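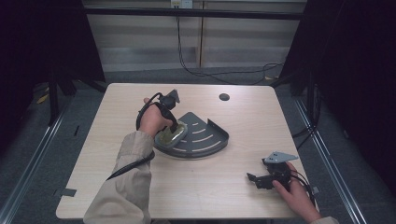
A demonstrator at Skendgate works with a gripper in each hand. The left one is at an oval piece inside a corner tray.

Teaching by hand, one tray at a time

The job sounds too small to need a lesson. There is a corner tray on a table, the kind that fits into the angle of a shower or a kitchen counter, and there is something in it. Take the thing out, put it somewhere else, put it back. A person does this while thinking about lunch.

A robot has to be shown. At Skendgate, which shares a low building with a tile warehouse on the edge of Undcombe, showing is most of what the staff do all day. The company records people doing ordinary handling work and turns those recordings into training material for two-armed machines. Its current job, known in the building as Lodhi, is about trays, racks and shelves: getting things into them, out of them and around inside them.

The demonstrators do not use their bare hands. They hold a gripper in each, with jaws that open and close the way a robot's would. Whatever the person wants to do has to be done through those jaws. If the jaws cannot reach under a rim or get hold of a slippery edge, the person has to find another way, and that other way is what gets recorded.

Skendgate started with remote control. A demonstrator sat at a desk, moved a pair of levers and watched a real arm copy the motion across the room. It worked, and the company still does some of it. But it was slow, and the people doing it said they felt as if they were reaching through a wall. They could see the jaws touch an object but had no sense of how hard. Soft things got crushed. Smooth things got pushed off the table.

With the gripper in the hand, some of that sense comes back. The push of the jaws against a tray floor travels up through the handle. A demonstrator who has slid under an object by a little too much knows it right away and eases off. New people usually get through a usable take on their first morning, where the levers took most of them a week.

Hand-held work has its own problems. A wrist can do things that an arm bolted to a bench cannot. People twist, lean in, and bring an elbow up over the other hand. All of that feels natural and some of it is useless, as the robot that will learn from the recording has shorter reach and stiffer joints. Takes like that are checked against the robot's limits by a program called Skitelora, which marks each stretch of motion the arm could not follow. A take with too many marks is thrown out.

In the early weeks of Lodhi, plenty were. The first batch held 706 takes of one tray task, and the checkers went through it with the demonstrators sitting next to them. Most of the rejected ones had the same fault. The left hand would go in over the rim at a steep angle, and then the whole forearm would roll outward to bring the object up. The robot's arm runs out of travel halfway through that roll. The fix was to come in lower and turn less, and to let the second gripper do part of the job.

Using the second gripper well turned out to be the hardest habit to build. Right-handed people tend to do everything with the right and leave the left hanging. Two-armed robots trained on those recordings do the same, which wastes an arm. Skendgate now asks for a share of takes in which the left hand leads, and for others in which the work passes from one side to the other.

Corner trays make good lessons for several reasons. They have a curved side and two straight ones, so a move that works along one edge fails along the next. Slots in the floor can catch the tip of a jaw. A tray that is lying free on a table will also shift if it is pushed, and a demonstrator has to decide whether to steady it or to use a lighter touch. Both answers are allowed. The company wants recordings of both, so that the robot has seen a tray slide and has seen a person deal with it.

Glossy and see-through objects are added for a different reason. Cameras have trouble with them. Highlights move when the object moves, and the edge can be hard to pick out against whatever lies behind it. A person barely notices this. A robot that has only been shown dull, solid blocks may close its jaws beside the object and lift nothing.

A full session runs 4 hours with breaks. The limit was set after the demonstrators' own complaints about sore thumbs and forearms, and it also shows up in the work. Late takes are rougher. The hands hurry, the jaws close early, and objects are dropped from a little higher than they should be. Some roughness is kept on purpose. Small mistakes followed by a clean recovery are among the most useful recordings the company has, as long as the recovery is there.

Pay is by the hour. Skendgate tried paying by the take for one month and stopped. Demonstrators got quick and very even, with each take close to a copy of the one before, and the robot trained on that batch could do the task only when the tray was set down in the same place each time. When the tray was turned a quarter of the way around, it failed.

Since June the target for each new task has been 700 accepted takes, split among at least four people. The spread of people matters as much as the total. Tall demonstrators come down on the tray from above, and shorter ones come at it from the front. Some press an object against the rim to get a grip, and others pinch it in the open. None of this is corrected so long as Skitelora can follow it.

Next on the list is a wire rack that hangs from a rail, which will be the first Lodhi task where nothing sits flat. The demonstrators have been practicing with it in the afternoons. The rack swings when it is touched, and so far nearly everyone reaches out to hold it still with the left hand before doing anything with the right.

Contact the magazine | Copyright the publisher, all rights reserved | Back to top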